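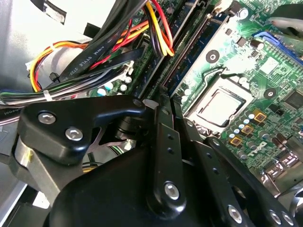
Udholm workshop support desk
Subject: Gripper clearance in desktop cases, quote for second cell on hold
Category: Equipment / purchasing
Priority: Medium
Raised by: Rhydian Pugh
Supplier contacts: Ziklow (gripper and fingers), Ilitmont (arm, base, controller)
Budget line: Parri
Status: Part closed, see last entry

SUMMARY

The Parri budget covers a second cell for desktop teardown, to the same specification as the first. Before the order is placed we need to know whether the present gripper should be bought again. Operators report that the fingers make contact with memory slots and power leads when the arm goes for the CPU socket. If the gripper is wrong for the work, the second cell should not be ordered with it, and the cost of changing the first needs to come out of the same line.

The Ilitmont quote is valid to the end of August.

ORIGINAL REQUEST

Please hold the order for the gripper on cell two. The arm, base and controller can go ahead if Ilitmont will split the quote.

The trouble is on Dell desktop boards with the socket close to the memory. The arm itself has the reach. The gripper body is wide compared with the gap it has to work in, and both finger links open outwards past the socket before they close. Cabling is worse than the board: the power leads loop down beside the memory slots and end up where the left link wants to be. We have had the program stop on force limit often enough that operators now run that step at reduced speed.

I would like a costed choice between (a) the same gripper with longer, narrower fingers, (b) a smaller gripper, and (c) no change, with a cable-clearing step added by hand before the arm starts.

R. Pugh

LOG

09:20 Desk. Ticket accepted. Asked for the force-limit records from cell one and the finger drawing in use.

10:05 R. Pugh. Records attached. There are 64 stops in the period. Most fall in the approach to the socket, a few in the withdrawal, and a small group at the drive cage which I would treat as a separate fault. Drawing attached. It is the standard Ziklow link with the drilled holes, no changes made by us.

10:40 Desk. Stops sorted by arm height. The approach stops fall within a narrow band, just before the fingertips reach the level of the socket. That fits contact between the link and something standing up from the board. It does not fit a bad socket position, which would show as stops at full depth. Vision offset ruled out for now.

Asked whether the case is always placed the same way round.

11:15 R. Pugh. No. The case is on its side with the panel off, but two operators put the power supply nearest the base and one has it turned. The written instruction does not say. I have been at the bench and set it one way for the tests that follow.

11:30 Desk. Please keep to that position until the ticket is closed. Orientation changes which link comes down on the cable side, so earlier records can't be compared one with another.

13:10 R. Pugh. Repeated the approach in the fixed position, cables left as found. Stops still occur. Repeated with the power leads tied back. Fewer stops, and those that remain are against the end of a memory slot. So there are two causes, and tying back cables deals with one of them.

13:25 Desk. Agreed. Option (c) alone will not clear the fault. Question put to Ziklow: is a longer finger available for the present body, and does the rated grip force still hold at that length?

14:50 Ziklow (by email, pasted). A narrow finger set is available, 22 mm longer than the standard set. Same mounting bolts. Grip force at the tip is reduced in line with the longer lever. It is not advised for parts with high pull-out force. Price 298 pounds per set, excluding VAT.

15:05 Desk. The reduced force should be acceptable for lifting a processor with the retention lever already open. It may not be acceptable for pulling power connectors, which the cell also does. Asked R. Pugh which steps need the most force.

15:30 R. Pugh. The main power connector by a long way, then the drive cables. Processor and memory are light. If the long fingers can't manage the power connector we either change fingers part way through, which costs time on each case, or leave the connector to the operator. The operator is at the bench anyway to open the lever.

15:45 Desk. Noted. The second route costs nothing in equipment. It should be written into the plan for both cells so that labour is costed the same way in each.

NEXT DAY

08:55 R. Pugh. Ziklow have sent a trial set on loan. Fitted. Tool length changed in the controller. Note for whoever does this on cell two: the payload setting has to be changed as well as the tool length, otherwise the force reading is out and the stops look worse than they are. I lost an hour to this.

10:20 R. Pugh. Socket approach with the loan fingers, leads tied back: no stops in the test run. Leads left as found: occasional stops, all on cable. Nothing recorded against the memory slots.

10:30 Desk. Good. Please check the far side of the case too. The gripper body now sits higher over the board, which helps in the middle, but the wrist may come closer to the chassis edge or the drive cage at the limits of travel.

11:40 R. Pugh. Checked over the drive cage side. The wrist clears the frame. The small group of stops there has not changed with the new fingers. My view is that the waypoint is too low on the way to the drive latches. Will raise it and report.

12:15 R. Pugh. Waypoint raised. Drive cage stops gone in the test run. That was a program fault and does not affect the purchase.

13:30 Desk. Bench layout for cell two now needs settling, as it affects the order. The quote has the arm base at the back edge of a slatted aluminium bench, case in front of it, fixture tray to the left of the case. Does that still suit?

14:10 R. Pugh. Base and case, yes. The tray I am less sure of. With the case on its side the tray is a fair way from the drive cage, so parts from that end have the longest move. Putting it on the right would shorten that and lengthen the move from the power supply end. I tried it in simulation and the difference over a full case is too small to pay for a new mounting. Leave the tray on the left, as on cell one, and then operators can swap between cells without learning a second layout.

14:20 Desk. Layout confirmed as a copy of cell one, including the moulded tray.

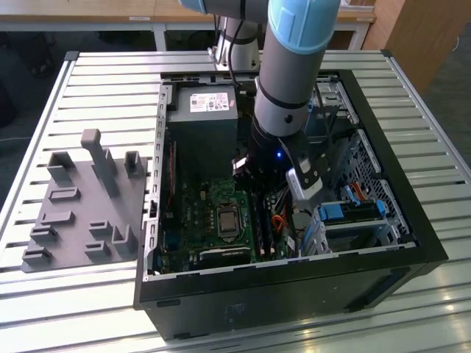
COST COMPARISON

All prices exclude VAT. The arm, base, controller and bench are the same in every option and are left out.

Option (a): present gripper on both cells, long finger set on each.
Two finger sets at 298 pounds, total 596 pounds. The gripper for cell two is already in the quote. Standard fingers kept as spares. Power connector done by the operator.

Option (b): smaller gripper.
2100 pounds more than the quoted gripper for cell two, before anything is done to cell one. Needs a different wrist adaptor and a new program for every pick. The small gripper has a lower grip force than the present one even with its shortest fingers, so the power connector would go to the operator here as well.

Option (c): no change to equipment, leads tied back by hand.
No purchase cost. Tests show stops against the memory slots continue. Reduced speed would have to stay in place on both cells.

The desk advises option (a). Option (b) removes no step that option (a) leaves in. If board layouts change so that the long fingers no longer reach, option (b) can be looked at again against a later budget. The wrist flange is the same on both arms and nothing in option (a) stops a later change.

ITEMS FOR THE ORDER

1. Ilitmont: arm, base and controller as quoted. Ask for the bench in the same slat pattern so the existing clamps fit.
2. Ziklow: one gripper as quoted, with standard fingers.
3. Ziklow: two long finger sets. The loan set may be kept and invoiced as one of them; R. Pugh to confirm.
4. Fixture tray to the existing drawing.
5. Spare mounting bolts for the finger links. The present ones have been in and out several times during testing and should be replaced when the final fingers go on.

Not to be ordered: tool changer (quoted by Ilitmont as an extra). It was put in to allow a finger change part way through a case, and that step has been dropped.

CHANGES TO WORKING INSTRUCTIONS

Case on its side, panel off, power supply end nearest the base. Mark the position on the bench.
Power leads tied back clear of the memory slots before the arm is started.
Operator removes the main power connector and opens the retention lever.
Reduced speed on the socket approach to be lifted on cell one once the purchased fingers are fitted.

CLOSING ENTRIES

15:50 R. Pugh. Agreed with all of the above. Ziklow will invoice the loan set. Ilitmont have split the quote and taken off the tool changer. Order raised against Parri.

16:05 Desk. Purchasing part of the ticket closed. Still open: replacement bolts on cell one, bench marking, and a repeat of the socket approach on a board from a different maker. R. Pugh to add the result when a suitable case comes in.

Udholm workshop support desk | Contact the desk | Copyright Udholm | Back to top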